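Cleaning a Bowl Ceiling Light (and the Molding While You're Up There)

I put this job off for most of the winter and then did the whole dining room in one April morning, so let me save you some of my mistakes.

First, the light goes off at the wall and stays off. I give the bulbs a good 17 minutes, mostly because that's how long it takes me to drink my coffee and move the chairs. Old sheet on the floor, stepladder on the sheet, and check that all the feet are flat before you go up. Mine wasn't the first time. Never again!

Now, the dusting. Everybody wants to go straight at the bowl, and I get it, but start at the ceiling plate and work down. Rods next, with an old sock over your hand, then the outside of the shade. I use a barely damp microfiber cloth with one drop of dish soap in a bucket of warm water (really, one drop) and follow it with a dry one. No spray bottles. Spray runs down into the sockets, and it leaves drips on the shade that you'll only notice at dinner.

The inside of the bowl is where the dead flies live. If you can reach over the rim, a paintbrush and a vacuum hose will get nearly everything without taking the shade down. If it has to come off, get a second pair of hands. My neighbor Elikem Amoah held mine while I undid the clips, and those shades are a lot heavier than they look from the table. Wash it in a sink lined with a towel, and let it dry completely before it goes back.

Crown molding is fiddlier. All those little ridges hold dust like a shelf.

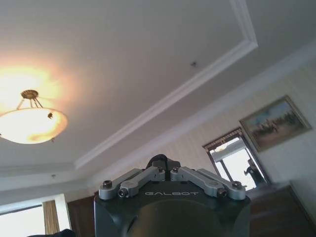

I tried a feather duster and it just moved things along to the next ridge. What works for me is a soft 5 inch paintbrush, dry, pulled along the groove with the vacuum nozzle held right under it. Go in one direction the whole way around. Only wipe with a damp cloth after that, or you'll make gray paste and be up there until supper.

If your walls are papered like mine, keep water well away from the top edge. A dry cloth over a broom head, brushing downward, is plenty. And if there's a gold picture frame on the wall, please don't use polish on it! A clean makeup brush gets into the curly bits, and leave the painting itself alone.

Last thing, bulbs. Change them all while you've got the ladder out, even the ones that still work, and keep the good ones in a drawer for lamps. I write the month on the box. Then fold the sheet inward, dust and all, and shake it outside before anybody walks through it.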